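Does a captive solar plant need investment commission approval before the import permit?

Asked by Wenceslao Bautista
3 replies · 237 views · Last updated Sunday, August 30, 2026

We run a garment factory with its own diesel sets and want to replace most of the daytime load with ground-mount solar on the adjoining plot. The company, Setel, already holds an investment permit for manufacturing. Power from the new plant would go only to our own lines. Nothing would be sold to the grid.

The equipment supplier (Trukari) says we can import panels and inverters under the existing permit as an amendment to the machinery list. Our freight agent says a power plant is a separate activity and needs its own application, with its own land approval. Planned capacity is 3,000 kW. The plot is leased for the remaining term of the factory lease.

Which one is right, and in what order should the filings go? The first container is meant to ship in March.

Share · 4 comments

Bonetti

Your freight agent is closer, but it depends on how the original permit describes the activity. Look at the schedule attached to it, under permitted business. If it says manufacturing "and ancillary facilities," self-use generation can usually be added by amendment. If it names garment manufacturing only, expect the commission to ask for a change of scope first.

The order that worked for us:

1. Written opinion from the electricity department that the plant is captive and has no export connection.
2. Amendment of the permit, with the opinion attached and the revised capital figure.
3. Revised machinery list, itemized by tariff code.
4. Import license.
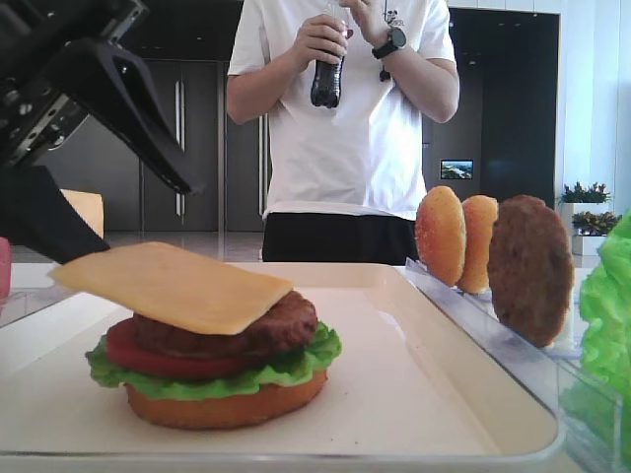 Step 3 is where most of the delay occurs. The list has to match the supplier invoice line by line, including mounting rails and cable. Ours had 60 line items and was returned twice over unit descriptions — "set" on one document and "piece" on the other. Get Trukari to issue the pro forma in the same units you use in the list.

Check the plot as well. A lease granted for industrial use is not always accepted for generation, even where the tenant is the same. The regional land office can confirm in writing.

Share · 2 comments

Wanigasekara

Capacity matters too. Above a certain size the regional office cannot decide and the file goes to the union level, which adds at least one meeting cycle. I don't know the current threshold, so ask before you draft anything. Our plant was 1,295 kW and stayed regional. Yours is more than double that.

I would not ship in March on the strength of a supplier's opinion. If the container arrives before the license is issued you pay storage and possibly a penalty, and the duty exemption may not be applied afterward.

Share · 1 comment

kt_power

just import it as spare parts for the generators, everyone does

Share · 6 comments

Comments

Bonetti: Please do not follow the reply above. Panels and inverters have their own tariff codes and the containers are inspected.

Wenceslao Bautista: Thanks. The schedule says "manufacturing of garments on CMP basis" with no mention of ancillary facilities, so it looks like a change of scope. I have asked for the threshold in writing. Does the electricity department opinion need a single-line diagram?

Bonetti: Yes, stamped by a licensed engineer, with the changeover between diesel and solar marked. Show the grid incomer as well, even if it feeds only the office.

Wanigasekara: Also include the reverse power relay on the diagram. They asked us for it separately and it cost two weeks.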